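Looking after a white worktable (and getting everyone to put things back)

Waraporn Thepsuriya, home and workshop pages
Updated Jul 5, 2024

I have had a white table of one sort or another for most of my working life, and I would buy another tomorrow, but my word they do show everything. Every pencil line, every bit of rubber off a shoe that had no business being up there, every biscuit. A few readers wrote in after the piece on shed shelving in May to ask how I keep mine looking respectable, and the true reply is that it only looks respectable some of the time. Still, I've picked up a few habits over the years and I'm very happy to pass them on.

Start dry. I know the temptation is to go straight in with a wet cloth, but if there are crumbs or grit about you'll only drag them round and make a paste of them, and then you've got fine scratches to go with your smears. A soft hand brush and a dustpan held under the edge will do most of it. Go round the feet and bases of anything that stays put on the table, using an old toothbrush or a clean paintbrush for the narrow gaps. Crumbs love the foot of a lamp or a vice, and they'll sit there for weeks if you let them.

Next comes a cloth wrung out in warm water with a small squirt of dishwashing liquid, then a second cloth with plain water, then a dry one. For pencil, try a white eraser before you try anything else. For the grey rubbery scuffs I use a paste of bicarb and water on a fingertip, very gently, testing it first in a corner that never gets looked at. Metho will shift texta from a lot of hard surfaces, but please do try a little spot first, open a window, and keep it away from painted tops altogether. I learned that one on my mother's hall table and have not been allowed to forget it.
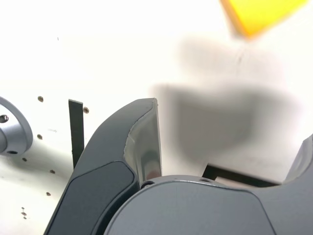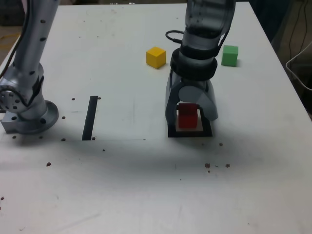
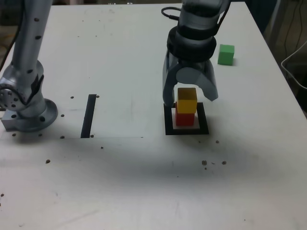
Giving things a marked place is the other half of the job, and to my mind the half that saves the most grumbling. If the glue pot has a spot, people put the glue pot on the spot, even people who would walk past a full dishwasher all day long. You don't need labels or anything fancy. A square outlined in thick black on a white top, like the one with the red block standing in it and the yellow block on top of that, can be picked out from right across the room, and I've never found a pale tape that works half as well. Make the outline a little bigger than whatever is going inside, so there's a margin all round and you can see at a glance whether the thing is home. And if you have a few pieces the same size, let them stack on the one square and keep the rest of the surface for working on!

A word on the tape itself. Wash and dry the top the night before, cut your four strips with scissers or a sharp knife on a separate mat (never on the table, please), and lay them down without stretching them. Stretched tape creeps back and leaves you a gummy little gap at each corner. Rub it down with the back of a spoon. When it starts to lift, warm it with a hair dryer on low, peel it back slowly on itself, and take off whatever is left behind with a dab of eucalyptus oil on a rag, followed by the soapy cloth.

Cords are the last thing, and I'll admit I am forever nagging about them at home. Let them drop behind the table or run along the back edge with a few reusable ties, leaving enough slack that nothing pulls tight when it's moved. A wire basket nearby is lovely for the odds and ends, as you can see what's in it and the dust falls through.

My own table is 164 cm long and a full clean takes me as long as one pot of tea needs to brew and cool, provided I've kept up with the brushing. If you have a stain I haven't covered, do write and tell me what the top is made of as well as what you spilled on it. I've got turmeric on my list for next time, and candle wax after that.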